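Getting a Rental Condo Ready Between Guests

Posted 2021-04-29

These notes come out of looking after a two bedroom unit at Gralulmont through several seasons of short stays. They cover the jobs that get skipped when one party leaves at ten and the next arrives at four. Most need nothing you don't already have under the sink.

Start with the beds

Strip every bed before you touch anything else and get the first load into the washer. Laundry sets the pace for the whole day. Sheets first, then towels, then kitchen cloths. If the unit has only one washer, keep two full sets of linen per bed in the owner's closet so you can make up the beds from the spare set while the used one is still going around.

Wash white towels separately from everything, including white sheets. Towels shed lint for the first dozen washes and it sticks to cotton. Skip fabric softener on towels, which makes them shed water. Half a cup of white vinegar in the rinse does the job.

Makeup stains on pillowcases come out with plain dish soap rubbed in by hand and left for 30 minutes. Do it before the wash. Once a pillowcase has been through a hot dryer with the stain in it, cut it up for rags.

Check the mattress protector every time, even if the sheet on top looks fine.

Refrigerator and freezer

Guests leave food with good intentions. Throw out anything opened. Sealed dry goods can go on the pantry shelf, but put a strip of masking tape with the month on each one and clear out the oldest at the end of August, before the fall bookings start.

Wipe the door seals with warm water and a little baking soda. Crumbs in the fold of the seal will hold the door open just enough to frost up the freezer. If the seal has gone stiff, a thin smear of petroleum jelly on the hinge side helps it close properly.

Empty the ice bin. Ice picks up smells from whatever was in the freezer, and the next people will notice it in their water.

Kitchen cabinets

Fingers leave skin oil on cabinet doors in a patch around the handles, and that patch goes dull and sticky well before the rest of the door looks dirty. Mix a teaspoon of dish soap into a quart of warm water, wring the cloth nearly dry, and wipe with the grain. Go over it again with clean water and dry it right away. Don't let water sit along the bottom edge of a wood door, where the finish is thinnest.

For the handles themselves, wrap the damp cloth around and pull it back and forth behind the bar like a shoeshine rag. Grease collects on the back side. Black hardware shows streaks, so finish with a dry microfiber cloth.

While you are there, wiggle each handle. A loose one takes ten seconds to tighten from inside the door with a Phillips screwdriver. If the screw just spins, take it out, put on a drop of medium thread locker, and run it back in.
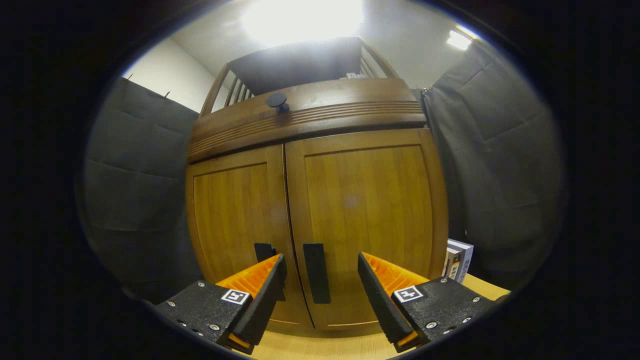

Teodor Aasen wrote in to say that he gave up on thread locker in his own unit and uses a split washer under each screw head, and that he has not had to retighten a pull since. He also wipes his doors with the soap mix at half the strength given, having clouded a finish once with too much soap left on it.

Either way of holding the screw will work. With a washer, check that the screw is still long enough to catch properly. On the soap, a weaker mix is fine for a door that gets wiped at every changeover. Use the full teaspoon on doors beside the stove.

Fireplace

For a gas unit, turn it off, turn off the pilot if the manual calls for it, and let the glass go completely cold. Clean it with a cleaner made for fireplace glass. Ordinary window spray contains ammonia and can leave a white haze that bakes on.

For a wood fireplace, leave ashes alone for several days if you can. If the next guests are due the same afternoon, shovel them into a metal bucket with a tight lid and stand it outside on bare concrete, well away from the deck. Never use a vacuum on them, and never a paper bag.

Leave a note on the mantel saying how to open the damper. One line is plenty.

Bathrooms

Spray the shower first, then do the mirror and sink while the cleaner works. Use a squeegee on the glass door from the top down, wiping the blade after each stroke. Hard water spots that won't shift can be covered with a paper towel soaked in vinegar and left until they soften. Keep vinegar off marble and other natural stone.

Pull the stopper in the sink. Whatever is on the end of it is the reason the sink drains slowly. The shower drain should be done at every changeover.

Run the fan for the whole time you are cleaning and leave the door open when you go.

Entry and gear closet

Boots are hard on a floor. A rubber tray with a raised lip holds the melt, and a layer of clean river stones in the tray keeps the boots up out of it. Rinse the stones in the tub now and then.

If the gear closet smells, the wet gloves have usually been shut inside it. Prop the door, put an open box of baking soda on the shelf, and add a couple of hooks at shoulder height so people hang gloves up instead of piling them on the floor.

Last walk through

Test both remotes. Open each drawer in the bedrooms, including the bottom ones. Look under the beds with a flashlight. Chargers are what you will find most often, and they stay plugged in behind nightstands where you can't see them.

Set the thermostat, check that the balcony door is locked, and run the disposal for a few seconds with cold water. Trash goes out with you. Keys go back in the lockbox, and the code gets changed before you drive off.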